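# curnlow-grip-review

Notes, settings and sample sessions from my time with the Curnlow hand-held gripper kit. I paid for it myself, Curnlow didn't send it, and they haven't seen any of this. Last edited 2 August 2025.

## What's the kit?

It's a gripper you hold and squeeze, with a camera on it, so you can record grasping demos without owning an arm. You tidy things up by hand, the kit logs video and finger width, and later you train a policy on the lot. Mine came from Conex for $2,399, plus shipping that I'd rather not think about (two boxes, one of them nearly all foam).

In the box:

- gripper with two curved fingers, pads already fitted
- camera and mount
- USB-C cable, too short for my desk
- hex keys, one printed card, no proper manual

## Stuff I like

The fingers! They flex around awkward shapes and I've stopped babying them. The blue pads have a diamond texture that does well on paper cups and plush, and I haven't had to swap a pad yet, though I did order spares back in December when Conex had them on special. The grip is a comfy size for me, and I can go a good half hour before my thumb starts complaining.

## Stuff I don't

The recorder app. It forgets your save folder every time you update, and if the cable wiggles you lose the whole clip with no warning. I now run `check_clips.py` after every session and bin whatever fails. Calibration is fussy too: do it cold and the width readings drift once you get going, so I warm up with a few squeezes first and then calibrate.

Also the colour balance goes a bit odd under my kitchen lights. Daylight is heaps better.

## What's in this repo

- `clips/` has 100 short recordings, all tabletop clutter
- `width/` has finger width as CSV, one file per clip
- `settings/` has my exposure and calibration files
- `check_clips.py` flags dropped frames and missing width data

Everything was recorded at home in Lillthorpe. I went for busy patterned fabric on purpose, since plain tables make segmentation look much better than it is. Expect crumpled bags, cups, soft toys, bins and plenty of glare.

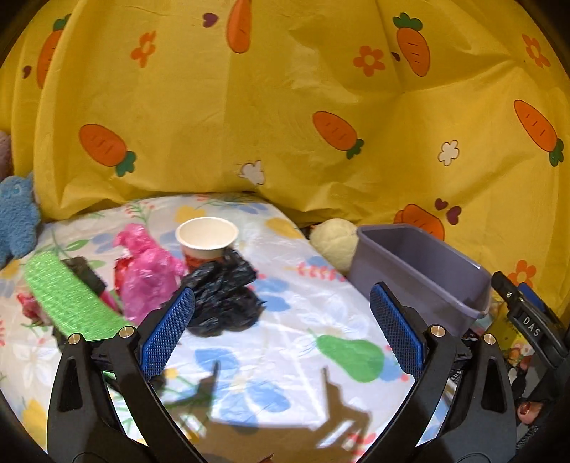
Hsu wrote back after trying the clips: the thin plastic bags are where the kit earns its money, but the width log is too coarse to tell a bag grasp from a miss, and for that price it shouldn't be. Fair call. I've opened an issue for it, and for now I'd go by the video and treat width as a hint.

## Known problems

- clip 10 has no width file, my fault
- 6 clips were recorded with the old calibration, they're listed in `settings/old_cal.txt`
- timestamps are local time, not UTC

## Licence

CC BY 4.0 for the recordings, MIT for the script. If you've got the same kit and a better calibration routine, please send a pull request!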